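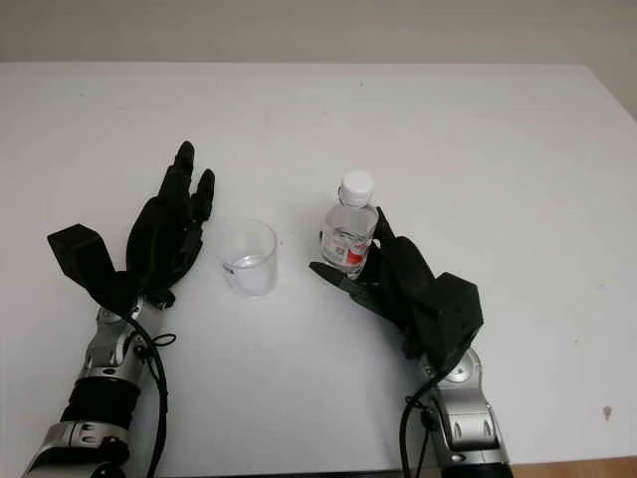

The right wrist had started to drift again in March. Mio Hoshino wrote it in the log under the last entry, which was hers too, and pressed the stop before she put her hands anywhere near it.

The cell had come to Lovport from the Evley works with its manual missing and a box of spare fasteners that fitted something else. It had 179 faults in its history when she took it over. Most were cables. A cable would tighten as the wrist turned, and the joint would fight it and lose a little ground each time, until the thumb closed on air.

She held the forearm steady and turned the wrist through its range by hand. At 43 degrees she felt the drag. She slackened the clip, gave the cable more room and turned it again. The drag had gone from there and come back further round.

"Is it the motor?" asked Zonska from the door. He ran the night shift and wanted it back by six.

"It's the cable."

"It was the cable last time."

"It was a different cable."

He went to make tea. She took the clip off altogether, cleaned the old glue from the casing with a rag and fixed the clip again 2 centimetres lower down. Then she powered the arm up, set the speed to 70 per cent and sent it to its home position. She had it run the wrist test, and watched the error figure on the screen. It rose, settled and stayed.

Mösli, who had looked after the cell before her, used to leave it at half speed and say nothing. She had found that out from the settings. For a whole winter everyone upstairs had thought the work was just slow.

She ran the test again with the left arm moving too. Zonska came back with two mugs and put hers on the windowsill, well out of reach of both arms.

"Six?" he said.

"Half past," said Mio, and started it a third time.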